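ok so a few of you asked what I've been up to in the evenings and the answer is toy blocks. Settle in, this is going to be a long one.

Background for new people: I make wooden puzzles and play sets, mostly for friends with small kids, sometimes for the spring market in Cultdale if I get my act together. March is when I either get my act together or don't.

This year I wanted to do a shape set with a proper play board. No tray with cutouts, just a nice flat piece of wood you put things on. My sister thinks this is a plank. My sister is technically right!

BUT. I have watched a lot of small children with shape sorters by now, and once the shape is in the hole they're done with it. Put the same shapes on an open board and they start making streets and zoos and bakeries. The two year old next door ran a bakery for 67 minutes. I know because I was waiting to go home and make dinner.

So the whole thing comes down to the board. How big, what wood, what color, what you see when you look down at it with bright stuff on top.

I went back and forth on painting it. I had a can of this very deep green left over from the Ishida shelf (long story, the shelf is named after the street, please don't ask me to tell it again) and I did a test piece and it looked fantastic on its own. Then I put blocks on it and the blocks just sort of sank. The blue ones disappeared completely.

White was worse. White looks like a bathroom.

Then Jörg Weidemann, who taught the evening class where I learned to not cut my thumbs off, told me to stop painting good wood and look at what I already had. Which was rude and also correct. 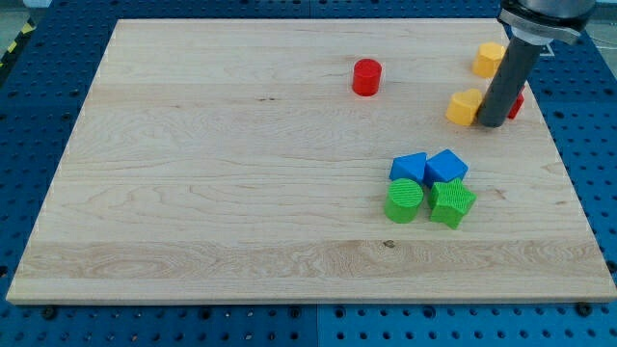

Maple it is, then. I keep coming around to pale wood for anything that's meant to have color on top of it, and I think the reason is that it's light without being blank. There's that swirly figure through the middle, and long straight lines running sideways, and then a darker streaky band low down with a little knot in it just left of center. Put a red cylinder on its own in the middle of all that open wood and your eye goes straight to it. I love that. And the yellow still holds up against the cream, which I was really worried about, I had a whole speech ready about swapping yellow for orange.

About the knot, before the woodworkers show up in my replies: I like the knot. The knot stays. Every kid I have ever met would turn that knot into a well or a drain or the place where the mole lives.

You do have to check knots on anything for little kids. If it wiggles or you can get a fingernail under the edge, cut around it or use another board. Press hard. Press from the back too. A tight one is fine by me.

Shapes next, because I have Opinions.

Cylinder: essential. It's a person, it's a tree, it's a can of soup. Stands up, rolls, stacks if you're careful. If you could only make one shape it should be this one.

Hexagonal prism: underrated!! It stands up like a cylinder but it won't roll off under the couch, and you can push the flat sides together and build honeycomb floors. Also adults cannot leave them alone. Put a few on the coffee table during a party and watch what happens.

Heart: I resisted the heart for ages. I thought it was cutesy. Then I tried one and the kids treated it like treasure, everybody wanted the heart, there was an actual trade negotiation with crackers involved. So the heart is in and I'm thinking about doing two per set to keep the peace.

Hearts are also a pain to make, just so you know. That notch between the lobes is where all your sanding time goes. I wrap paper around a skinny dowel and work down in there, and I still find a rough bit every single time I think I'm finished.

Someone asked last night why I'm not doing every block in a different color. I tried it, and it looked like confetti. What I like is a couple of colors that come back on different shapes, so a kid can sort by shape OR by color and there's a reason to argue about it. A yellow heart and a yellow hexagon belong together and also don't. That's a whole afternoon right there.

Finish on the board: I'm going with a rub-on oil, thin coats, wiped off properly, and then a long wait. I do one coat, sand by hand very lightly, do another. You want to be able to still feel the wood. I had a glossy one once and the blocks skated around on it like hockey pucks.

(If it's for a baby who is going to chew the corner, read the can. Read all of it. "Natural" on the front doesn't tell you much.)

Edges: please, please round your edges. I don't care how crisp it looks. Somebody is going to be lying on the floor with their chin on that board inside of five minutes. I run a block plane along the top edges and then soften them with sandpaper until I can drag the inside of my wrist along without noticing anything.

Grain direction, since it came up: I like it running the long way, side to side as you sit at it. It turns into roads. You see kids driving a block along a grain line and taking it super seriously. I had one kid refuse to cross a dark streak because it was a river. A river!

Price, because you're going to ask. I'm thinking 60 for the board and a set of blocks together. My sister says that's too low and Jörg says I'll never make my time back at that, and they're both right, but I sold the last batch for less and I would like people to buy these and let kids drool on them, not put them on a shelf.

Names so far, from the notebook: Darken (no idea, I wrote it at two in the morning, sounds like a vampire's toy box). Braserard (my nephew made it up and says it's a type of dragon). Plank (my sister again).

I am leaning Braserard. A dragon's play board. I could burn a tiny dragon on the underside where you'd only find it if you flipped it over.

Still to figure out: a bag. The blocks need to live somewhere. I was going to do a drawstring one out of leftover canvas, but the heart points catch on everything thin, so it has to be something tougher. If anyone has sewn a bag that survives a toddler I want your pattern, and I'll trade you a hexagon for it.

ok, off to sand hearts. More when the second coat is on.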